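Thrift stores should publish their sorting rules

Bronisława Domański
July 2023

Most charity shops in this country reject a large share of what is donated to them, and almost none will say in advance which share. The donor drops off a box, receives a thank you, and goes home believing the contents will be sold. I think this is a failure of specification, and a cheap one to fix.

I kept records at the Fellitz depot from February until the end of spring. In that period I logged 400 household items from mixed boxes. Of these, 323 went to the sales floor or to the Dallon outlet. The remainder went to landfill at the depot's expense. A sample of that size from one site proves little about the sector, but it was enough to show me that the rejects clustered. Used personal care items, single lids, plastic with no resin code and toys with missing parts made up most of the waste. All of them could have been identified at the donor's kitchen table.

The usual objection is that a published list discourages giving. Managers at Rodine put this to me in writing, and their concern is reasonable as far as it goes. A donor who reads a long list of exclusions may keep the box in the garage. However, the cost of handling is the same for a saleable item as for an unsaleable one, and the disposal fee applies only to the second. A depot that loses a few good boxes and a great many bad ones may still come out ahead. Rodine has not tested the question either way.

A second objection is that rules differ between sites. They do. Umali accepts small kitchenware in any colour and condition short of cracked, while Fellitz wants matched sets of 4 or more. That is an argument for each site posting its own page, dated and kept current.

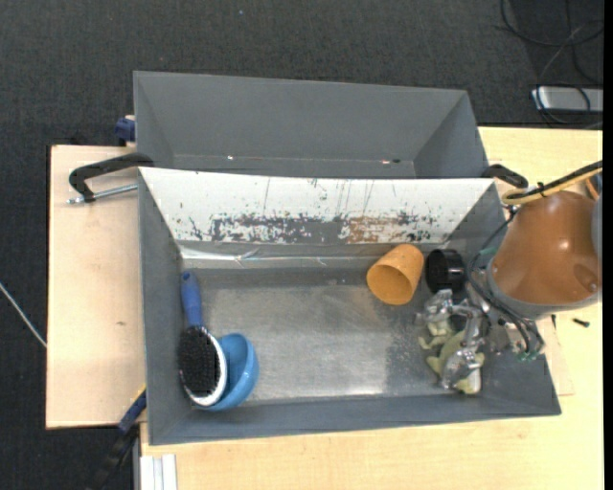 A hairbrush, a bowl and a cup in one grey bin. Mixed household goods need a rule for each category.

The list need not be long. Mine fits in 100 words and covers the categories that caused most of the waste in my log. It should state what is refused, what is accepted only when complete, and where the refused goods can be taken instead. Councils already publish this for kerbside recycling, down to the type of bottle cap. Charity shops handle a wider range of goods with less money, and should ask at least as much of the people filling the boxes.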